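Pluvico Sloped-Side Metal Bin, Large, Gray

Trultden Workshop Supply > Bins, Tubs and Trays > Metal

Used grade: in stock
New: back in September
Collection from our Fomthorpe counter, or delivery by pallet

A big gray metal bin with sides that lean outward. You put things in the top. If you would like a more exciting product, our page of casters is very popular.

We have been selling this bin for long enough to have opinions about it. It is heavy and plain, and it makes a noise like a dropped piano if you throw a wrench in from any distance. It has no lid, no wheels, no handles that fold, and no app. People buy one, say nothing for years, and then write in to ask for a second one that matches the first. We can match the shape. We can't match the scratches, though we have been asked.

What it's good for

Rags and shop cloths. Small parts waiting for somebody to decide what they are. Returns. Offcuts. The loose odds and ends that gather on a bench by Thursday and have to go somewhere. The flared rim gives you a wide target, and the slope brings small items down toward the floor of the bin, where you can at least see them.

It also does well as a picking bin, where things go in mixed and come out one at a time. Soft goods are easy to lift off a flat metal floor. Coins, washers and gaskets are not, so put a mat down first or grow your fingernails.

What it's not good for

Liquids. There may be a drain hole in the floor, depending on which one you get, and it will find your shoes. Food is out as well. So is anything you plan to carry up a flight of stairs while full. We sell a plastic tub for that, and we sell you the bin only after asking about the stairs.

Details

Shape: roughly rectangular, wider at the rim than at the floor
Material: metal
Color: gray, in several moods
Lid: none, and please stop asking
Stacking: empty only
Part number: 213
Pack size: 1
Suits: benches, stands, low tables, the floor

Dimensions are on the drawing, which we will email to anyone who wants it. Please ask for it before you order if the bin has to fit between two other things. Every season we take back a few that were bought by eye, and the eye was always confident.

New or used

New bins arrive with a clean, even finish that lasts until the first afternoon. We charge full price for that afternoon.

Used bins come from shops that have closed, moved or discovered plastic. They are sound and they are cheaper. They will have scratches outside, scuffs inside, and dark patches where the finish has worn. The floor usually gets the worst of it, with pale rubbed areas and stains that no cleaner of ours has shifted. You may see a fleck of orange-brown here and there. We wipe used bins out before they leave, and that's the full extent of the spa treatment.

We grade used stock simply. If it sits flat and has no sharp edges, we sell it. If it rocks, it goes in the corner with the others that rock, and you can have one at scrap price if you come and get it yourself.

Looking after it

Sweep it out now and then. Wipe with a damp cloth and dry it after. Don't leave wet rags in the bottom over a long weekend unless you are fond of brown. A little wax on the inside panels helps cloth slide down the slope, and a rubber mat underneath will save a wooden bench top from a good deal of suffering. The Shetty bench mat fits under this bin with a bit to spare, and we keep both on the same shelf so you can pretend you thought of it.

Delivery

Pallet delivery takes around 9 working days. The driver will bring it to the curb and no farther, and he is not being rude. Orders of 200 or more need a phone call first, partly so we can plan the truck and partly because we would like to hear what you are doing.

From customers

"Bought used. Looks used. Works fine. My only complaint is that the other bins in the shop now seem flimsy and I have had to replace those too."
- Magdolna Lengyel, repair shop owner

"Loud."
- Verified buyer

"Dropped it off the loading dock on Sun 6 June. The dock needs work. Would buy again."
- Verified buyer

Questions we get

Can I have it in another color?
You can have it in any color you're willing to paint it. Sand it first.

Can you cut a hole in the side?
Yes, for a fee, and then it can't be returned. We once cut one on the wrong side and it is now our umbrella stand.

How many have you sold?
Just past 2,000, counting the umbrella stand, which we bought from ourselves.

Will it scratch?
Yes.

Is the used one in the photo the one I'll receive?
No. You'll get one like it, with its own set of marks. If you're particular, come to the Fomthorpe counter and pick through the stack. Bring gloves, and park around the back by the blue door.
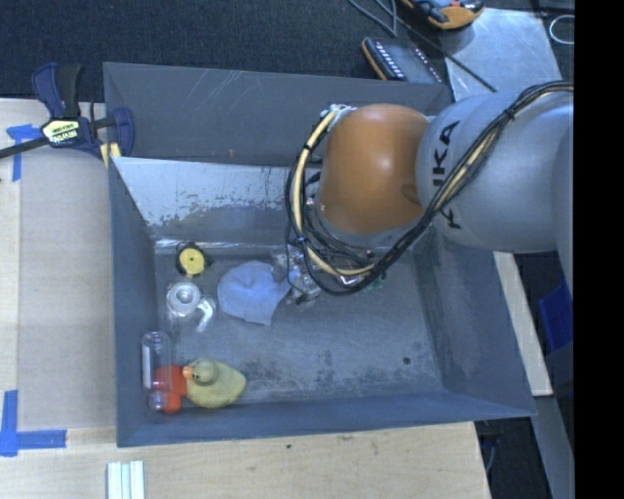
Part 213, used grade, on a light wooden work surface. Contents not included.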